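What the stone in Purnel Square is supposed to do

They put the stone up in February. If you haven't walked through Purnel Square lately, it's the gray block on the north side, between the bus shelter and the bike racks, with a plaque in two languages. It came from the old harbor wall in Gatchalian, our sister city, and it is there to stand for friendship between two peoples. I know this because the plaque says so, the press release says so, and the deputy mayor said so twice in one speech.

I went to the unveiling. I like a ceremony as much as anyone, and there was a brass band. What I came away with was a list of questions, and four months later I have answers to maybe a third of them.

The first one was simple. What does the friendship consist of? We've had an agreement with Gatchalian for eleven years. I asked the city's international office what had happened under it, and a very polite person sent me a summary. There were two delegations out and three back. There was a choir exchange that was planned and then "postponed pending travel arrangements." There was a memorandum on harbor management, and we don't have a harbor. We have a river with a boat ramp.

The summary also mentions 93 students who "benefited from the partnership." I asked what they got. It was a video call, one afternoon, two schools. I don't want to sneer at a video call. My niece was on it and she still writes to a girl she met that day. But if you're going to count every kid in the room as a beneficiary of foreign relations, you should say so in the report.

Then there's the money. The block itself was a gift, fine. Shipping, foundation, lighting and plaque came out of our side, and the contract went to Worketti, the same firm that did the benches. The council minutes give a total and no breakdown. I've asked for one. I was told it would take 20 working days, and then I was told it would take longer.

I was typing the second reminder in the kitchen, where most of this blog gets written, and that's where it has stayed: typed, polite, unanswered.

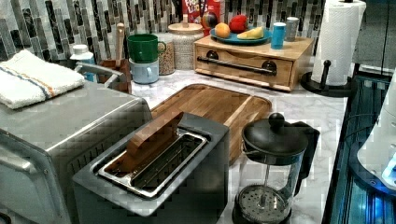
My kitchen counter, toaster and all.

What bothers me more than the cost is how these things get used. A gift of stone is the easiest kind of diplomacy going. It doesn't need visas or a budget line next year, and it can't complain. Both mayors get a photo with a ribbon. Meanwhile the Gatchalian families who already live here – and there are plenty of them, mostly out along the Tellileo road – weren't asked to take part until the week before. A woman who runs a bakery out there told me she found out from a flyer. She went anyway and brought pastries, and there was no table to put them on.

The city says 442 people attended. I was there, and I'd like to see how they got to a number that exact in an open square with a bus stop in it. I'd have said 200 and felt generous. People getting off the number 6 may have been counted as friends of Gatchalian without knowing it.

I've had a few emails telling me to lighten up, that symbols matter, that a piece of an old wall can mean a lot to somebody who grew up next to it. I believe that last part. I saw an older man put his hand flat on the block after the band packed up, and he stood there a good while. I'm not going to tell him it's only a rock.

But he could have had that and also a consular day twice a year, so people don't have to take a day off work and ride a bus to the capital to renew a passport. That was in the original agreement, by the way. Article four. It has never been held once. I asked about that too and was told it "remains an aspiration."

The next council session on partnerships is at 6:30 in the evening, upstairs in the annex, and the public gets three minutes each at the end. I plan to use mine on article four and leave the plaque alone, even though the second language on it has a typo. The baker spotted it first.

If the cost breakdown shows up before then, I'll post the whole thing.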